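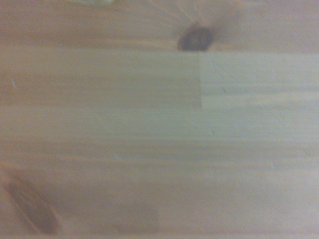
Open day at Sumine: an afternoon with the robot arms

2020-02-29

I've walked past the Sumine building on my way to the shops for years and never once been inside, so when they put a sign out saying the robotics workshop was open to anyone who fancied a look, in I went. So did nearly 300 other people, according to the woman on the door, and I believe her -- the queue for tea went right back to the stairs!

Teodora Kneževič was showing people round our half of the building. She runs the handling group and has the gift of explaining things without making you feel daft. Her team is working on a project called Clemero, which began in January and is all to do with getting an arm to cope with ordinary household stuff (bottles, tubs, boxes, the sort of thing you'd find next to any sink). They want to log 800 tries before the summer and she was quite open that they're well behind.

I'd expected something big and noisy in a cage, like you see in films about car factories. The arm I spent most of my time with is a white one with dark grey bits at the joints, and all it had in front of it was a clear pump bottle, the kind you'd have hand soap in, with just a bit of yellowish liquid left at the bottom. Two black fingers, spread open, hanging over a pine table. There's a camera on a stand at the back, looking at the table, and Teodora told us that clear plastic is a real pain for cameras because they tend to look straight through it. I'd never thought about that, but I've walked into enough glass doors to sympathise.

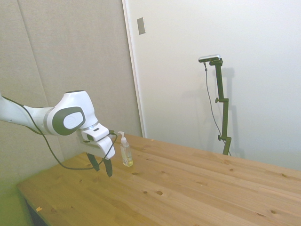

The talk upstairs was given by Sorin Kovačević from Futby, the firm that helps pay for the workshop, and it was better than I'd feared. He kept it to 3 slides and then took questions for the rest of the time. A lad near the front wanted to know why the cable on the arm was left dangling in such a big loop, and Sorin said an arm needs slack to turn its wrist, and that he'd seen a tight one pull its own plug out in the middle of a demo. Someone else asked about jobs, as you'd expect. He didn't dodge it, though I can't say he settled it either, and the chap next to me was still grumbling about it on the way down.

Children got their own session in the Milošević room, with little grippers made of card and string, and my niece came home with 2 of them (one for her, one for the cat).

The next open day hasn't been fixed yet. Teodora says to keep an eye on the noticeboard by the main entrance, and if you do go, get your tea first.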